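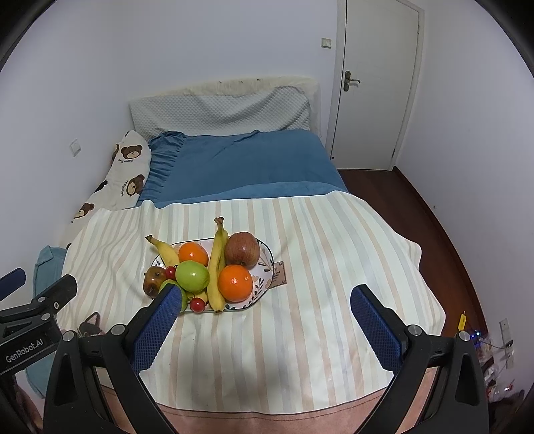 Fruit box leaflets have been through every letterbox in Vorkholm again, some of them twice. Osley will bring you a weekly box of mixed fruit, chosen by them and left on your step, and for an extra £2 you can have the Prokell card tucked in with it, a square of treated paper that is meant to slow down ripening. I had a read of the leaflet over the weekend and then went and looked at what we get through at home in the same seven days. A small green apple on the nice plate, the white one with leaves and hearts painted round the rim, doesn't need a subscription behind it. It needs somebody to fancy an apple.

My trouble with these boxes starts with the word "waste". The leaflet says that a household on the scheme throws away less fruit than it used to. Fine, but less than when, and who weighed it? I rang up and asked. I was told that 300 households took part in a trial last May and filled in a form each week. So they were asked to remember what they had binned, by the firm selling them the fruit, while getting the fruit at a discount. I filled in a form like that for my dentist once and I'd been flossing like a champion.

May is also a kind month to pick. The shops have strawberries coming in and people are in a mood to eat them. I would like to see the same forms from the back end of winter, when the box is mostly apples and pears and you've already got a bag of satsumas going soft by the kettle.

Then there is the Prokell card. The leaflet says it takes up the gas that fruit gives off as it ripens. I'm no chemist, and I gather there is something in the general idea, as anybody who has left bananas next to a pear will know. But the card comes with no instructions about lids or bags. If you keep your fruit out on the side, in a kitchen with the door open, I can't see what a square of paper is going to do about it. I asked that as well and was told customers had been "really positive". I'm sure they have. I asked whether it worked in a bowl.
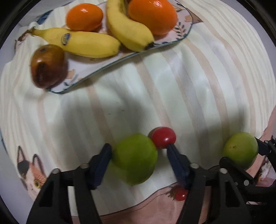 Fruit and a plate on a striped cloth.

Now, the price. The leaflet compares the box with "typical supermarket fruit", and in the small print that means ready-prepared pots, the kind with a little fork in the lid. Very few of us do the weekly shop out of those. Zupan on the corner sells loose fruit by weight, you can buy one pear if you only want one pear, and you can see the bruise before you pay for it. I did ask Osley for a comparison with loose fruit and they said they didn't hold one.

Selma Ivanov wrote in to disagree with me before I had even printed anything (I'd been grumbling in the queue). Her points are fair, so I'll put them down. She doesn't drive, the bus is no use for carrying shopping, and the box gets her eating things she would walk past in a shop. She also says she has had a refund for mouldy plums without any argument. If that is how you're placed then it may well suit you, and I wouldn't try to talk you out of it. She doesn't bother with the card.

What I would ask the rest of you to look at is how you get out. The first box is cheap. The second is full price, and it's on its way unless you cancel before the cut-off, which the leaflet leaves you to find on the website. Pausing for a holiday counts as a "skip" and you only get so many skips. The leaflet boasts of 1168 sign-ups across the district. It doesn't say how many are still getting a box, and when I asked for that figure I was promised a call back. I'm still waiting for it.

I may be proved wrong. If Osley send me the numbers I'll print them, good or bad, and if anyone has a Prokell card and two bowls, put the card in one, leave the other alone, and write down what goes off first. Buy the fruit for both on the same day or it won't tell us anything. Results to the usual address, please, and do say what sort of fruit it was.

Borislav Leka

Home | News | Letters | Back issues | Contact

More from this newsletter
Do you need a smart meter for the shed?
Letters: parking outside Zupan, continued
The "free" boiler check and what came after it
Bus times: what has changed and what they say has changed
Bring back the paper bag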